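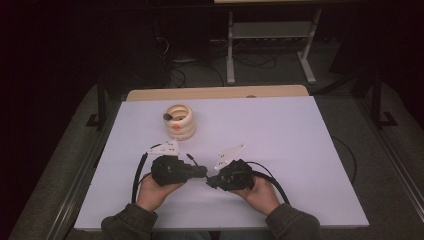 Tín Hứa thinks we should throw away every recording where the operator hesitates. A pause of half a second, a hand that goes one way and then comes back, all of it in the bin, so the model only ever learns from clean runs. He wrote this in a long message on Saturday and I have been arguing with him in my head since then, so I may as well do it on the blog.

Some background for anyone new. We are collecting demonstrations for a two-handed learning system, which we call Pullcombe. A person holds a gripper in each hand and does a small table job from start to finish. The jaw positions, the hand movements and the view from the head are all recorded together. The plan is 4,000 good episodes before the first proper training run. At the end of last week we had 1,581.

I have done a fair share of those myself, and my view of the pauses comes from that. They mostly fall just before contact. You bring one gripper in, you can't quite judge how far the jaw is from the object, and you slow down. Sometimes you stop. To Tín this is noise. To me it is the part of the job where something is being decided, and if we cut it we will get a model that arrives at full speed and knocks things over. We have had one of those already. The Bayram model was trained on trimmed data last year and it was very sure of itself.

He is right about one kind of pause, though. At the start of an episode people hold both grippers still while they think about what they are meant to do. Our instruction cards are partly to blame. "Move the object to the other side" was read three different ways by three operators. I have rewritten the cards so that each one names the hand that starts and the place where the object ends up, and operators now read the card aloud before the recording begins. Dead time at the start has gone down a lot.

Other things that have changed since my last post:

Sessions are now 20 minutes long, then a break. We tried longer ones in February and the late episodes were poor — short reaches, lazy releases, the left hand doing nearly nothing. Right-handed people forget the left gripper when they are tired. I do it too.

Each object is placed in 21 starting positions, in an order the operator doesn't choose. Left alone, everyone puts the thing back in the same comfortable spot.

Every episode starts and finishes with the hands at the near edge of the table. It makes the cutting of files much easier, and Ertuğrul Baysal's script can find the start and end without anyone marking them by hand.

Failed grasps are kept if the operator recovers. They get their own label. If the object leaves the table, the episode is marked as failed and we move on.

Cables are still the daily nuisance. The best habit I have found is to let the slack hang down behind the wrists before picking up the pace, and to check it again after each break. A cable that pulls gives you a small tug in the wrist data, and you won't see it until you plot it.

For the hesitation question I have proposed a test. We take the same set of episodes, train once with the pauses left in and once with them trimmed Tín's way, and compare on objects neither model has met. Ertuğrul has a slot on the Pistberg machine and says the two runs will fit in it if we keep the images small. Tín has agreed, on the condition that he does the trimming himself. Fine by me.

Until then the recording rules stay as they are. Pause if you need to pause, and don't restart an episode because it felt slow.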